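Trikholm Grip Rules for Hand-Held Collection, pocket edition - review by Ladi Bako

I bought this booklet in October and have used it with our Etance grippers for 70 sessions.

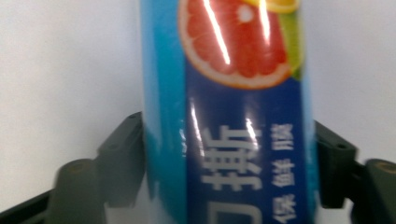 What is good

The rule I use most is number four: hold a round package with both fingers at the same height, and leave the upper part free. With a roll of cling film in a glossy wrapper this is very practical. The printed fruit stays in view, so a person who labels the recordings can recognize the item quickly.

The rules are short, and the language is easy also for people like me. The page about shiny plastic is the best one - it asks you to note strong glare in the log and not to delete the recording.

What is less good

The limit for hand speed is given only for boxes. For cylinders I had to make my own rule. The index also sends you to page 156, but my copy has 100 pages.

Four stars from me. I ordered a second copy for the Genar team.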